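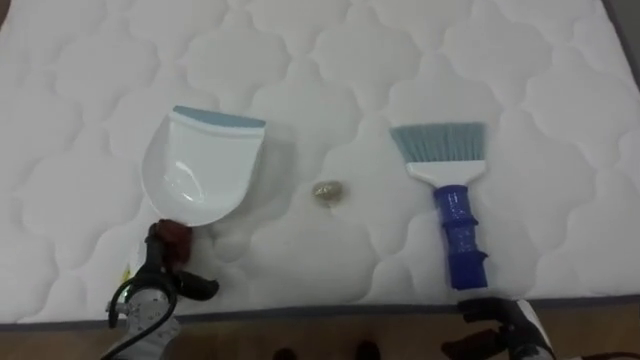
Crumbs on the Bed: Does a Dustpan Belong There?

Shahla Hassanpour, 13 June 2024

Every spring the household tips come around again, and one of them says that a dustpan and hand brush will do for a bare mattress. No vacuum, no attachments, no cord. I have doubted it since March, when Aleksandra Bednarek sent me a cheerful paragraph on the subject with three exclamation points in it. I own a vacuum. It has a flat nozzle made for upholstery, and I paid for that nozzle.

So this gallery is short, and so is my patience with the idea.

A quilted top is the worst case I can think of. Every puffed panel has a seam around it, and seams are where crumbs go to live. The tip assumes a flat surface, like a kitchen floor. The rubber lip on a pan is made to sit tight against something hard. Put it on padding and you have to press down, and then the padding rises up in front of it like a little hill. Czesław Sadowski says to press with the flat of your other hand. Czesław, that hand is holding the brush. 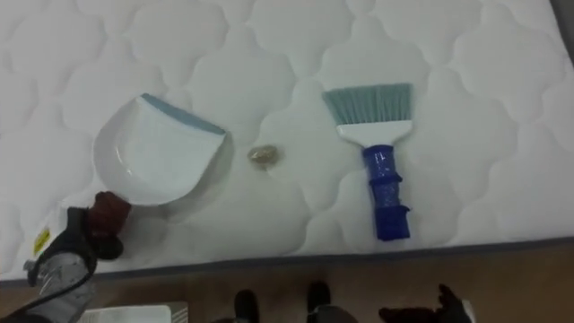
My other complaint is about bristles. People who pass this tip along never say what kind, and they never say whether the brush was last used behind the stove. If you must try it, keep a separate set for the bed and wash it first. A wide fan of bristles like the teal or gray-green ones on the blue-handled brush looks generous, but width doesn't help much when the thing you're after is one small golden bit sitting right on a seam. I would pick that up with my fingers and be done.

Bogdan Laskowska wrote to say he does his guest bed this way and has no complaints. I asked how often he has guests. He hasn't answered.

What I will grant: it is quiet, and for dry crumbs on a smooth cover it may be good enough. For dust down in the stitching I don't believe it for a second, and I'd want to see the same mattress vacuumed afterward and the canister emptied onto a sheet of paper before I changed my mind. If anybody has done that, send me the results, including the bad ones.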